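Woruline Remakes

A table of film remakes and the films they are said to be remakes of. Version 2, released 18 April 2024. Maintained by Iraís Quezada.

What it is

700 rows, one per claimed pair. Each row gives an earlier film, a later film, the country and year of both, who made the claim, and how far I believe it. "Claimed" is doing a lot of work in that sentence. Plenty of people will tell you that a film is a remake on the strength of a poster and a twin brother, and a good share of the lists passed around online are copies of each other with the typos left in.

The starting point was the Stusura list, which has been quoted in fan writing for years as if someone had checked it. I have not found any sign that anyone did. It has no sources, and in several places it gives the later film as the original.

Files

pairs.csv: the table
claims.csv: every claim I found for each pair, with where it was printed
dropped.csv: 46 pairs that were in version 1 and have been taken out, with the reason
notes.txt: longer arguments, some of them bad-tempered

Join pairs.csv to claims.csv on pair_id. Don't join on title. Titles repeat, get transliterated three ways, and change between the poster and the print.

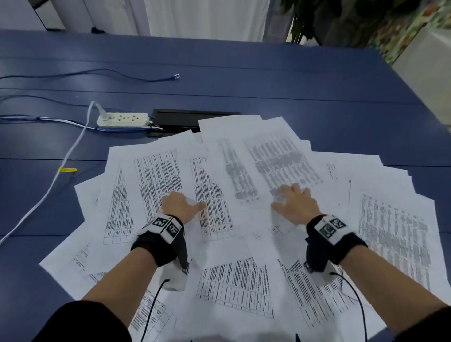
The main columns in pairs.csv

pair_id: stable between versions. A dropped pair's number is not reused.
title_a, title_b: earlier and later film, in the spelling used on screen where I could get it.
year_a, year_b: year of first release. Festival showings don't count.
kind: credited, settled, borrowed, alleged, coincidence or unclear. Those are the six values and there won't be a seventh.
watched: yes if I have seen both films all the way through, no otherwise.
confidence: low, medium or high.

A word on kind. "Credited" means the later film says so in its titles. "Settled" means there was a dispute and it ended with money or an apology that was reported in print. "Borrowed" is my judgment that the plot was lifted without credit, and you are free to disagree. "Alleged" means someone said it and I can't back it up. "Coincidence" is for pairs that get repeated a lot and fall apart when you watch the two films. Two crime comedies with a suitcase of cash and a long chase are not a remake.

Please don't merge "borrowed" and "alleged" to get a bigger number. I have seen this done with version 1, and the resulting chart was worthless.

How the claims were collected

Most came from reviews, trade notices and fan magazines. The Manríquez clippings were entered by hand. The Riltska export came as a spreadsheet and looked cleaner, which made me trust it longer than I should have. Its year column mixes release years with the years the reviews were written. I fixed the ones I could confirm and left the others blank.

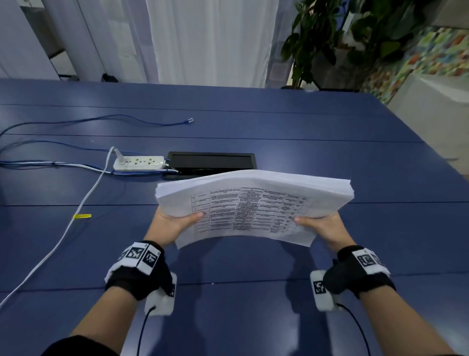
A stack of printed tables, held in both hands.

Reviews are a weak source for this. A critic who writes that a film "owes a lot" to another may mean the whole story, the lighting, or one fight in a parking garage. I recorded the wording in claims.csv so you can make up your own mind.

Known problems

Hindi and Spanish films are heavily represented, as those are the ones I can watch without subtitles. Any finding that these industries remake more than others is a finding about me.

Songs are not covered. Neither are television versions, stage versions or shot-for-shot trailers.

Confidence was assigned by one person. A friend offered to write a script that would score plot similarity from summaries. We tried it in February and it decided that every film with a wedding was the same film. None of those scores are in the release.

What not to use it for

Counting how "original" a country's cinema is. Settling who stole what. Training something that guesses whether a new film is a copy, unless you are prepared to read the notes and throw away most of the rows.

Corrections

Send the pair_id, the page or time code, and what you think is wrong. "Everybody knows this one" will be filed as alleged.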